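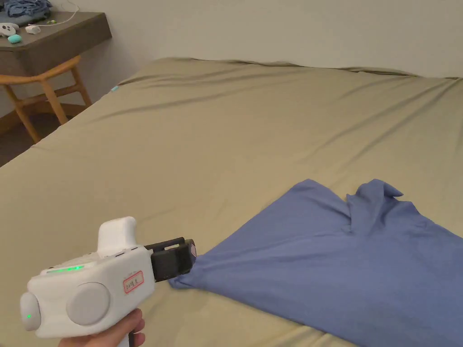 *Fig. 1. Hand-held gripper pinching a blue garment on the bed.*

# Sokol: writing the rules for bedroom recordings

Project report, robotics practice course, Sisholm

So my part of Sokol was the rulebook. Everyone else got to pick software or fix grippers, and I got the job of writing down how a person is supposed to pick up a shirt. I complained for most of the first week and then I got really into it (sorry to everyone who had lunch with me in December).

When I joined, we had 500 recorded takes of people handling clothes on beds with hand-held grippers, and the only instruction was a note in the group chat that said "move naturally." Burgi Kälin, my project partner, went through the takes with me and we tried to agree on which ones we'd keep. We couldn't. She threw out anything where the operator re-grabbed the cloth. I kept those, because a robot is going to miss a grab too and needs to see how to recover. Neither of us was wrong, we just had no written rule, and two people sorting by feel is a bad way to get a clean set.

## What I started from

I read a bunch of safety material for robots that work near people, and most of it is about moving arms, speed and force. A hand-held gripper has no arm, so a lot of it doesn't carry over. What did carry over was the way those documents are written. They say "shall" when they mean you have to and "should" when they mean please try, and they keep the two apart. I stole that for our sheet, except I used "must" because "shall" made Burgi laugh.

Version one was way too long. Our supervisor, Vinzenz Pfister, read it standing up, handed it back and asked which rules I'd stop a recording for. I went home and marked them, and there were 7. Those became the musts. Everything else is a should, or it's gone.

## The musts

1. Get a yes from every person who could end up in view, before the first take. That includes people in the next room if the door is open.
2. Put away anything with a name, address or face on it. Mail, badges, family photos, phone screens.
3. Check the status light on the gripper at the start of each take.
4. Keep your free hand away from the jaws and linkages while they're moving.
5. Don't stop a take to fix a mistake. Fix it with the gripper and keep going.
6. Write the gripper's label into the log. No label, no take.
7. Log the take before you reset the cloth.

Number 1 caused the most arguing. People were fine with asking the operator and kind of forgot everyone else. But a gripper camera sees a lot of room! You tilt your wrist to get at a sleeve and suddenly it's looking across the bed and out the door.
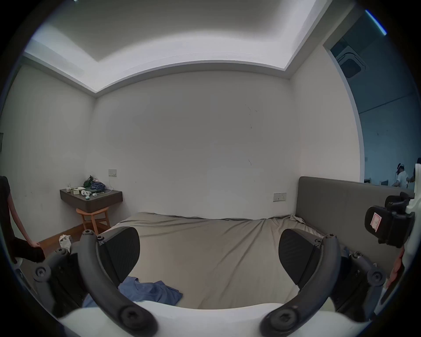 My first draft said "the room must be empty except for the operator," and that lasted one afternoon. In a home or a shared space it just isn't going to happen, and if the rule is impossible people will ignore it and then ignore the one next to it too. Asking everybody up front takes a couple of minutes and people can actually do it. If somebody says no, they stay out of that part of the place or we don't record. No blurring it later and hoping.

Number 5 is where Burgi and I finally settled our fight. Re-grabs stay in. Putting the gripper down and straightening the shirt by hand ends the take, and it gets logged as ended early – it doesn't get deleted.

## The shoulds

I'm not listing all of these, they're in the appendix, but the ones I care about:

- Grab cloth near a corner or an edge where you can, and tug it slowly. Fast tugs made blurry video in our old takes.
- Leave the bed the way it is. A wrinkled sheet is normal and we want wrinkled sheets.
- Leave everyday stuff on desks and shelves too, once you've done the privacy check. Chargers and bags are fine.
- Bags on the floor are okay unless they're where you're going to step. That part is a must if you ask me, but Vinzenz said keep it at 7.
- Take a break after 3 garments. My wrist says this one is underrated.

## Trying it out

We gave the sheet to people who hadn't read any draft and let them record while I kept my mouth shut, which was hard. They used Sustik, our little logging form. Afterwards Burgi and I sorted the new takes separately, same as before, and this time we disagreed so rarely that we could talk through each one over a single coffee.

The thing that still went wrong was rule 7. When you're in the flow you want to toss the shirt back down and go again. One person did the logging at the end of the session from memory and you could tell. I'd like Sustik to refuse a new take until the old one has a log entry, and Dareck, the team that builds the form, put it on their list on Friday.

## What I'd change

The sheet is written for one operator with one gripper. As soon as two people work on the same garment I have no clue what "the take ends" means, and somebody has to decide who calls it. I also never wrote anything about lighting. Colored light from another room might not matter at all, or it might matter a lot, and I haven't tested it.

The goal for next term is 2000 takes in places none of us has set up. Burgi is running that and she's already crossed out two of my shoulds. The sheet has a version number at the top now, so please write it in the log along with the gripper label, and if you change a rule, bump the number.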